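Print this article | E-mail to a friend

Filed under: Automation > Budgets & Buying

The second quote

When Viktória Kovács put together the first equipment budget for the handling programme at Fomura, the arm took up most of the page. There was a line for the arm, a line for its controller, a line for guarding and a line called "sundries". Teaching the thing to handle household goods was not on the sheet. It was assumed to come out of staff time.

The revised budget is laid out differently. Demonstration work has its own section, ahead of the arm, and the arm itself has been put back to the next financial year. Kovács argues that a firm can learn most of what it needs to know about a task before it owns a robot, provided it buys hand-held grippers and a place to use them. A person holds one in each hand and does the job, and the recordings are used later to train the machine.
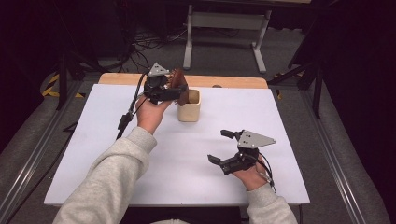 The floor area is easy to underestimate. Fomura first allowed for a table and an operator, then found that the cable runs and the space to walk round the rig roughly doubled the footprint. Kovács now asks suppliers for a drawing with the operator included, and charges the area to the project at the internal rate. She also asks how long the leads are, and whether a replacement lead can be bought separately. Of the suppliers approached, only Hulis answered both questions in the first reply.

Fingers are the next item. They are consumables and should be budgeted as such. Pads wear, inserts work loose, and a finger that has been dropped may no longer meet its partner squarely. Fomura's sheet allows 825 euros per station for spares in the first year. Dudás, which quoted for the same work, offered a lower unit price on the gripper but sold fingers only in complete sets, and over a year the two offers came out within a few euros of each other.

Buyers should also check that left and right units share parts. Where they do, one box of spares serves the pair.

The object list tends to be written last and by whoever is free. Kovács would have it written first, as it decides the jaw opening, the pad material and the payload of any arm bought afterwards. A sensible list mixes shapes that are easy to hold with some that are not. 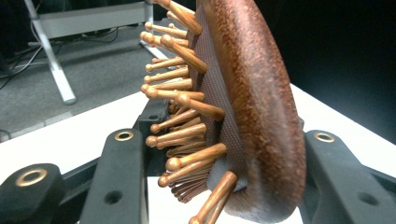

Brushes, cups and kitchen tools are cheap, and the temptation is to buy one of each. Fomura buys in pairs and keeps the second item in a cupboard, so that a breakage does not stop a session while someone goes to the shops. The cost is small enough to sit under sundries. The time spent logging, labelling and storing the objects is larger and belongs under labour.

Labour is where most first budgets fail. The planning figure at Fomura is 100 usable demonstrations per operator per day, with setting up and checking included. Operators swap after 2 hours. A plan that assumes one person at the table all day will overrun, and so will one that leaves out the person who reviews the recordings. On the current sheet, review is costed at about 7 hours a week for each station.

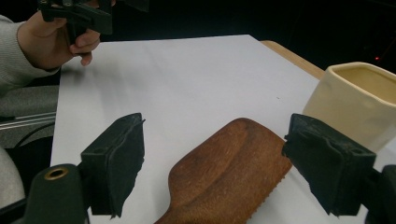
Hand-held grippers in use over a table, with a wooden bread knife and a ceramic cup among the objects.

Storage and software come last. Gilledano licenses its review package by the seat, with a reduced rate for machines that only play back. Kovács recommends pricing both and fixing the number of full seats before the order goes in, as adding them mid-term is charged at list.

The arm will go out to tender in July. The specification will carry three numbers taken from the demonstration work: widest grip, heaviest object and longest reach across the table. Suppliers will be asked to quote against those and to price anything beyond them as an option.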